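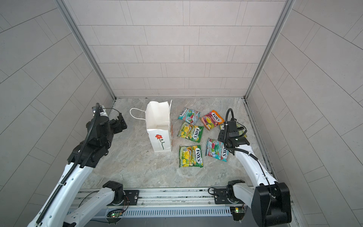
Figura 1. Bolsa de papel blanco con asa de papel retorcido y paquetes de caramelos FOX'S a su derecha.

Tema 7. Embolsado manual de producto ligero en bolsa de papel

Material de apoyo de la asignatura Envase y Acondicionamiento. Apuntes preparados por Ibrahim Amadi a partir de la versión anterior de Tineke De Bruijn. Se presupone leído el tema dedicado a papeles y gramajes.

7.1. Objeto

Se estudia el llenado de una bolsa de papel con asas mediante paquetes flexibles de poco peso. El caso de la figura 1 sirve de referencia para todo el tema: bolsa en posición vertical, boca hacia arriba, producto disperso a un lado. Quedan fuera las bolsas de plástico y los sacos de varias hojas.

7.2. Estado inicial de la bolsa

Antes de introducir producto se comprueban la apertura de la boca, la verticalidad y el estado de los paneles laterales. En la figura 1 la boca está abierta y se ve el interior; uno de los laterales presenta una ligera arruga. Una deformación de este tipo se acepta si el fondo apoya por completo. Si el fondo no apoya, la bolsa se pliega y se vuelve a abrir.

El borde superior doblado actúa como refuerzo. No debe desplegarse para ganar altura: al hacerlo se pierde rigidez en la boca y el panel frontal tiende a cerrarse sobre la mano.

7.3. Posición de las asas

Un asa caída hacia el exterior, como la que en la figura descansa sobre el suelo a la izquierda de la bolsa, deja libre la boca. Un asa caída hacia el interior se retira antes de empezar. Durante el llenado no se tira del asa para corregir la posición de la bolsa; se sujeta por el panel. El encolado del asa se calcula para carga vertical y no para esfuerzos laterales.

7.4. Características del producto

Los paquetes flexibles no tienen una base definida y adoptan la forma del hueco disponible. En consecuencia:

a) la orientación inicial (en diagonal, plana, inclinada) influye en la toma, pero poco en el resultado final;
b) el volumen aparente de la carga es mayor que la suma de los volúmenes individuales;
c) un paquete apoyado de canto contra un panel puede abombarlo.

Cuando el surtido incluye variedades distintas se decide de antemano si se agrupan. En la figura aparecen, entre otras, las leyendas SPRING TEA, en envase verde y amarillo, y BLOSSOM, en envase verde azulado con frutas rojas. El color del envase basta para una separación rápida, aunque la comprobación se hace siempre sobre el texto.

7.5. Secuencia de llenado

Primera capa. Los paquetes se depositan planos y cubren el fondo. Se sueltan cerca de la base; la caída libre desde la boca desplaza los ya colocados.

Capas siguientes. Se cruzan respecto a la anterior. El hueco de las esquinas se rellena con los paquetes más blandos.

Última capa. Se dejan 2 cm libres hasta el borde. Los logotipos quedan hacia arriba cuando la bolsa se entrega abierta.

En caras impresas, como la de la flor roja con tallo de la figura, se evita presionar con los dedos la zona decorada. La cara impresa se orienta hacia el cliente.

7.6. Datos para la práctica

Carga por bolsa: 400 g.
Bolsas por grupo: 20.
Tiempo total de la sesión: algo más de 7 minutos por grupo, sin contar la preparación.

Thijs Jacobs propone registrar por separado el tiempo de apertura y el de llenado. Se adopta este criterio. En la hoja de resultados, la columna «apertura» termina cuando la bolsa se sostiene sola.

7.7. Defectos y codificación

D1. Rotura del borde superior.
D2. Asa atrapada bajo el producto.
D3. Panel abombado.
D4. Paquete que sobresale de la boca.
D5. Fondo sin apoyo completo.

D1 y D5 obligan a sustituir la bolsa. Los restantes se corrigen sin vaciarla, salvo D2 si el asa ha quedado bajo la primera capa.

7.8. Ejercicios

1. Calcule la masa total embolsada por un grupo con los datos del apartado 7.6.
2. Razone qué defecto es más probable si se suprime el cruce de capas.
3. Proponga un orden de toma para los paquetes de la figura 1 que evite pasar la mano por encima de la bolsa.

Los resultados se entregan en la hoja Selau, una por grupo. Dudas sobre la codificación: Ans De Haan.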